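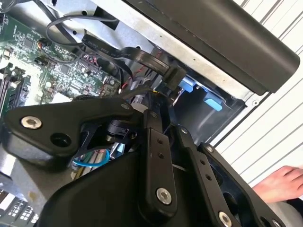
Figure 3. Wrist camera view of the gripper reaching into an open desktop computer case, with the motherboard, a flat ribbon cable and the drive bay.

4.2 Equipment budget

The cost of the arm was the easiest part of the plan to settle. Most of the discussion at the Gresside site concerned what goes on the end of it. Computer cases leave little room for a hand. In Figure 3 the linkages and finger plates take up much of the camera's view, and a ribbon cable runs across the board to a connector near the drive bay. A gripper bought for box handling would fit few of the jobs on our list.

We asked for quotes on two grippers. The Trerico unit came with a wrist camera mount and a set of spare finger plates. The Kerby unit had a lower purchase price, but its fingers were sold separately and the mount had to be made in our shop. Once these were added, the difference between the two was $1126 in favor of Kerby. Tremblay and Tseng then compared delivery times and parts supply. Kerby could not promise replacement fingers in under 6 weeks. We chose Trerico.

Fingers were budgeted as a consumable. We set aside money for three sets per station per year, along with small fasteners, which are easy to leave out of a quote request. Cases for practice work came from the site's own scrap stream and were entered at zero cost, though sorting them took staff time that we did charge to the project.

Staff time was the line we got most wrong. The first draft, written in December, assumed one person could look after two stations. We changed this to one person per station for the first six months and moved the purchase of the second arm to the following budget year. The cost of a spare wrist camera was kept in the first year. Section 4.3 gives the full list of items and the order in which they were bought.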